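그릇 하나를 다른 그릇 옆으로 옮긴다. 사람이라면 통화를 하면서도 할 수 있는 일이다. 폰턴(Pondton)의 작업실에서는 이 동작을 오늘만 수십 번째 반복하고 있고, 나는 그걸 오전 내내 질리지도 않고 지켜봤다. 정말 재미있다!

이곳에서 진행 중인 프로젝트의 이름은 스테키어(Stekier). 부엌일을 배우는 학습 시스템에 먹일 시범 동작을 모으는 일이다. 사람이 로봇 팔을 조종해 그릇을 집고, 돌리고, 내려놓으면 그 과정이 영상과 관절 값으로 함께 저장된다. 이렇게 저장된 한 번의 동작을 여기서는 '한 편'이라고 부른다. 짧은 영화처럼 시작과 끝이 있어서 붙은 말이라는데, 듣고 나니 나도 자꾸 편 수를 묻게 됐다. 8월까지의 목표는 3000편이고, 내가 찾아간 날 아침 칠판에는 1586이라고 적혀 있었다. 그중 검수를 통과한 것은 1009편.

나머지는 버리느냐고 물었더니 그렇지 않단다. 손가락이 미끄러져 다시 잡은 편, 그릇을 너무 가장자리에 놓았다가 고쳐 놓은 편은 따로 분류해 둔다. 매끈하게 성공한 시범만 보고 자란 시스템은 조금만 어긋나도 어쩔 줄 모르기 때문이다. 되돌리는 법도 누군가 보여 줘야 배운다. 이 대목에서 나는 수첩에 밑줄을 두 번 그었다.

식탁을 차리는 데도 요령이 있다. 분홍 그릇과 초록 접시를 엮은 매트 위에 놓고, 뒤로는 토스터와 식품 상자를 세워 둔다. 부엌이란 원래 물건이 물건을 가리는 곳이니까. 네 편을 찍을 때마다 그릇의 위치를 바꾸고, 가끔은 겹쳐 놓기도 한다. 텅 빈 식탁에서 모은 동작은 진짜 부엌에 가면 힘을 못 쓴다고 한다.

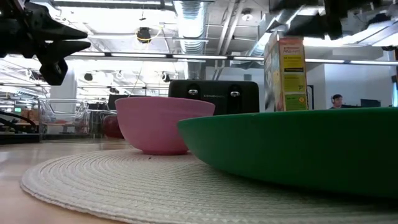
톈유 샤오(Tianyou Shao)는 가장 어려운 것이 집는 순간보다 놓는 순간이라고 했다. 집을 때는 누구나 집중하는데, 내려놓을 때는 다 끝났다고 생각해서 손가락을 너무 빨리 벌린다는 것이다. 그렇게 찍힌 편이 쌓이면 시스템도 똑같이 성급해진다고 그는 덧붙였다. 조종하는 사람의 버릇이 고스란히 옮아간다니, 조금 무섭고 많이 신기한 이야기다.

그래서 조종자는 자주 바뀐다. 어떤 사람은 그릇의 테두리를 집고 어떤 사람은 몸통을 감싸려 든다. 접근하는 각도도, 멈칫하는 지점도 저마다 다르다. 편집팀은 이 차이를 지우지 않고 기록에 남긴다. 검수 화면에서 두 사람의 편을 나란히 틀어 주었는데, 같은 그릇을 옮기는데도 글씨체만큼이나 달라 보였다.

모은 자료는 피란스(Firance)라는 정리 도구를 거친다. 동작을 구간별로 나누고 '다가가기', '잡기', '옮기기', '놓기' 같은 이름표를 붙이는 도구다. 자동으로 붙은 이름표도 마지막에는 사람이 훑어본다. 옮기기가 어디서 끝나고 놓기가 어디서 시작되는지를 두고 점심시간까지 토론이 이어졌다. 나도 슬쩍 끼어들어 의견을 냈다가 (그릇 바닥이 매트에 닿는 순간 아닌가요?) 세 가지 반론을 들었다.

오후에 나도 조종간을 잡아 보았다. 첫 시도에서는 그릇 앞에서 한참을 망설였고, 두 번째에는 집긴 했는데 엉뚱한 방향으로 돌렸다. 네 번째에야 그럭저럭 내려놓았다. 샤오는 화면을 되감아 보더니 내 세 번째 편을 '다시 잡기' 폴더에 넣었다.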